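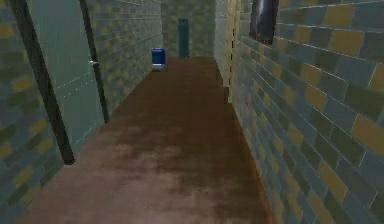 *My corridor sim, looking towards the end wall. Blue container on the left, teal cylinder at the back.*

**How many demo runs before my agent stops ignoring the cylinder?**

Hi all! I'm teaching a little agent to walk up to whichever object I name, and I record the examples myself by steering with the keyboard. So far I've got 76 runs to the blue container but only 30 to the teal cylinder. Ask for the cylinder and it trots off to the blue thing nearly every time – very sure of itself too. Do I need loads more, or am I recording them badly?

Jalen Ferreira

---

**Paora Ruawai**

I'd even up the numbers first. Drop some of the blue runs for now (you can put them back later) and see what changes. Then look at where you start from. If every run begins in the same spot, it can learn "go left a bit" and never look at the colour at all! Swap the two objects over in some of your runs and start a few facing the wall or the door.

Mine was hopeless in May with 29 runs a side, all from one end, and much better once I'd mixed up the starts.

---

**Marnlow**

just record more, worked for me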